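Count the Corrections, Drop the Hours

Most arguments about teaching robots by demonstration are conducted in hours. A group announces that it has collected so many hours of teleoperated work, another group announces more, and the reader is expected to conclude something about the robots. I have spent the past year and a half reviewing demonstrations for the door and furniture tasks at Ristedport, and I think the hour is a poor unit. It measures how long a person held the controls.

The tasks are ordinary ones. Open an interior door by its lever, go through, cross to the dining table, stop where you were told to stop. We run them in simulation first, with an operator driving by remote control, and a small part of the set is later repeated on hardware by hand guiding.

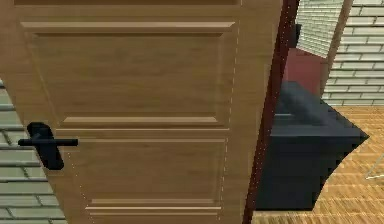
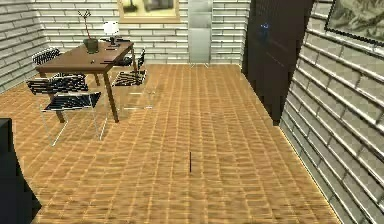

Simulated rooms, door task and floor crossing.

In May we had 2,000 demonstrations of the door task. The policy trained on them opened the door well from the usual approach and badly from anywhere else. The standard remedy is to collect more. Tihomir Yordanov, who ran the operators at that time, proposed the opposite: throw out everything that looked alike and see what was left. His filter was crude. Two demonstrations counted as the same if the base path, the wrist angle at first contact and the time to release all fell within a fixed tolerance. After filtering, 308 remained. The policy trained on those was slightly worse from the usual approach and clearly better from the others.

I do not offer this as proof of anything general. The tolerance was chosen by hand, the door was one door, and we tested on positions we already suspected were weak. It did change what I look at when a new batch comes in.

An operator who has done the same door for a week is an expert in that door. The approach becomes a single smooth arc, the wrist turns at the same point, and the lever goes down at a constant rate. Supervisors like this because the success rate is high and the recordings are short. For training it is close to the worst material available. The policy sees a narrow tube of states and learns what to do inside it. The first time the base stops a few centimeters short, it is outside the tube and has no example to draw on. The literature has described this drift for decades, and it is still treated in practice as a matter of volume.

What the policy needs is the recovery. The operator comes in too wide, the fingers slide off the end of the lever, the arm backs up, the wrist rolls, the second try holds. On most collection floors that recording is marked as a failure or trimmed so that it begins at the second try. At Prullport, where I reviewed for a short time, the trimming was automatic. The script found the last successful contact and discarded everything before it. They were paying people to produce corrections and then deleting them.

There is a real objection here, and Arben Ionescu has made it to me more than once. If you keep the slip, the policy may learn to slip. An imitation learner has no idea which part of the recording was intended. He is right, and the answer is to label. We now ask the operator to press a pedal when a correction starts and again when it is finished. The frames before the first press are kept as context and carry no weight in the loss. The frames between the presses carry full weight. It costs the operator a little attention. Some forget, and a forgotten second press ruins the segment, so the Wragg tool we use for playback flags any correction longer than 300 frames for a person to check.

Hand guiding has the reverse problem. When a person holds the arm and moves it, the contact forces are better than anything we get over a remote link, and the person feels the latch give. But people guiding by hand rarely make mistakes the robot would make. They see around the arm, they use their own balance, and they pull the elbow out of trouble before trouble starts. The recording shows a correct motion carried out by a body that knew more than the robot's sensors did. I would use hand guiding for the last part of a contact task and remote control for everything leading up to it. The remote operator, looking through the robot's own camera, is at least handicapped in the same way as the policy.

Simulation makes all of this cheaper, and it also makes it easier to fool yourself. A simulated lever has whatever friction it was given. We set ours from measurements of a single Midel handle, and for months the arm learned a press that was too light for the stiffer ones. Randomizing the friction helped. Having operators drive with the friction randomized, without telling them the value, helped more, as they began to make the cautious first press that a person makes on an unfamiliar door. That press appears in no instruction sheet we ever wrote.

My proposal is a modest one. When a data set of demonstrations is reported, give the number of distinct starting states, the number of labeled corrections, and the share of recordings that were trimmed or discarded, with the rule used. Hours can go in a footnote. A set of 600 demonstrations with those figures attached would tell me more than a much larger one without them, and I could decide in an afternoon whether it was worth training on.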